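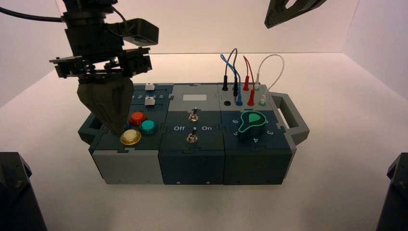
Yellow push button on a dark panel, white bench top behind.

Looking after buttons, sliders and switches
Workshop tips by Alaric Schumacher
December 2021

Most of the things I get asked to look at in winter have nothing much wrong with them. The cooker hood won't change speed, the radio crackles when you turn it down, the button on the bench lamp has to be pushed twice. Usually it is grease or dust, and you can sort it out at the kitchen table with what you have in the cupboard.

Before you start
Unplug it. If it runs on batteries, take them out and leave them out until you have finished. Anything wired into the wall, such as a cooker hood or a shower, needs to be switched off at the consumer unit, and if you are not sure which circuit it is on, get an electrician. Don't open a microwave at all.

Clear a patch of table and put down something pale. I use an old Skadel shelf, white side up, and a dropped spring shows up on it at once. An old pillowcase will do, and has the advantage that screws don't roll.

Sticky push buttons
Kitchen buttons stick because fat from the air settles round the rim and picks up flour and crumbs. Wrap a thin cloth round a wooden cocktail stick, damp it with warm water and a drop of washing-up liquid, and run it round the gap. Change to a clean bit of cloth often. Press the button a few times between passes to bring up what is underneath.

If that doesn't shift it, use isopropyl alcohol on the cloth — never poured straight on. Try it first somewhere out of sight, as it will cloud some clear plastics and take the print off cheap panels. Leave the thing for 90 minutes before you plug it back in. 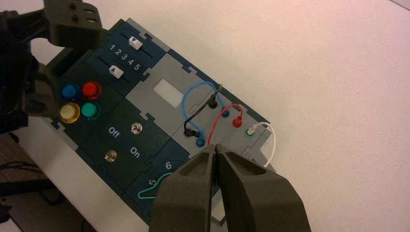 Crackly volume controls are a different job. Dirt gets on to the track inside and the contact jumps over it. Moving the knob from one end to the other twenty or thirty times with the power off will often clear it for a few months. If the noise comes back, you need contact cleaner with a lubricant in it. I have had good results from Gosska 803, which comes with a thin straw. Give it one short squirt into the slot, work the control up and down, then stand it on its side to drain. Plain degreaser is a mistake here. It strips out the damping grease and the slider goes loose and scratchy.

Do not use cooking oil or general-purpose spray on either sort.

Worn markings
Numbers and arrows wear off long before the switch does. Take a photo of the panel while you can still read it. For a repair, rub-on lettering under a thin coat of clear varnish lasts well on a hob or a washing machine. Paint pens are quicker and look worse. A small dot of nail varnish at the setting you use most is enough for many people, and can be felt with a fingertip if you put on two coats.
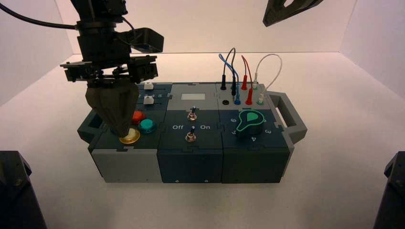

Buttons that have lost their spring
When a button goes down and stays down after a proper clean, the spring or the rubber dome has had it. Domes can't really be mended. Look for a number on the back of the switch before ordering — the one from my old Jeltora fan heater was marked 3724, and the shop at Ridgeway matched it from that alone. Measure the hole as well, across its widest part.

Take the old one out slowly and draw which wire goes where. Masking tape flags on the wires are better still.

Keeping them clean
Wipe the panels when you wipe the worktop, with a cloth that is damp and wrung out hard. Spray the cloth and leave the panel alone. In the workshop, brush the switches on the bench grinder and the pillar drill with an old 2 inch paintbrush at the end of the day. Compressed air drives the dust further in.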